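Call for participants: household chore trials, Sperling study

Can a machine put a cabinet in order yet? The Sperling study compares robot arms with people on the same domestic tasks: reaching into wooden shelving, moving small items between shelves, closing doors. Our current task list has 112 entries. Many remain unsolved for the arm, chiefly where side panels restrict the approach.
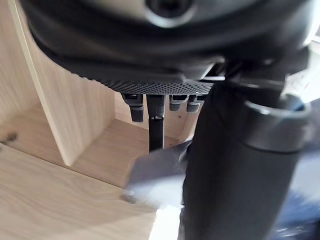 We need 12 adults for the human baseline. Each participant completes a fixed set of tasks at normal pace, first with both hands, then with one hand and a two-finger grasp. Completion time and dropped items are recorded. No technical background is required. You must be able to stand for an hour and lift 10 pounds.

Sessions run in June, starting at 9:30 a.m. Participants who finish all sessions receive $368. Travel is not reimbursed.

Apply in writing to Naima Erraji, Trials Desk, Olline. State your height, dominant hand and available mornings. Questions about data handling go to Ute Sauerland at the same desk.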